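ELEC2040 Workshop Practice
Handout 6: Threaded fasteners in light assemblies
Prepared by Sze-wing Shek. Revised Mar 24, 2025.

6.1 Scope

These notes cover small machine screws used in instrument housings, equipment racks and desktop computers. Structural bolting is dealt with in the June block and is not examined here. Read the notes together with the Tutatley data booklet, sections on thread form and property class.

6.2 What a tightened screw does

Tightening a screw stretches its shank slightly and squeezes the parts under the head. The stretch is called preload. A joint with enough preload carries sideways load by friction between the clamped faces. If preload is lost, the faces slip and the shank is loaded in shear and bending, for which it was not sized.

Torque is only an indirect measure of preload. Most of the torque applied at the driver is used up in friction under the head and in the threads. Lubricating a thread that was specified dry will raise the preload for the same torque reading.
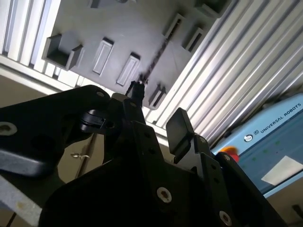
6.3 Washers

A plain washer spreads the clamping load and protects the surface finish. Use one wherever the head bears on plastic, on a slotted hole or on painted sheet. Split spring washers add little in light assemblies and are not to be used on course work. Where vibration is expected, use a nylon-insert nut or a low-strength threadlocker. Keep threadlocker away from polycarbonate and ABS, as it can cause stress cracking.

6.4 Drive types

Cross-recess heads are cheap and quick to start, but the driver tends to ride out of the recess at higher torque. Hex-socket heads accept more torque and can be reached down a narrow hole. Check that the key is fully seated before loading it. A key with rounded corners goes in the scrap tin, not back on the rack.

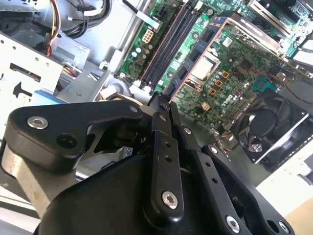 Figure 6.2. Hex-socket screws joining flat black plates, with an open desktop computer case beyond.

6.5 Circuit boards and standoffs

Start every screw by hand, then bring them down in a diagonal order so the board is not bowed. Tighten until the head seats and stop. Overtightening can crush the laminate beside the hole and damage nearby tracks. Do not mix metric and unified threads in one case; an M3 screw will enter a 6-32 standoff and hold poorly.

6.6 Exercise

Work in pairs. Assemble the Trirkavby lap joint using the screws supplied and record the breakaway torque, first dry and then oiled. Clean the threads with solvent between runs. Plot both sets on one axis and comment on the scatter. Sorin Begović will sign off the torque drivers before use.

Limit for the small driver: 200 N·cm. Reports are marked out of 100.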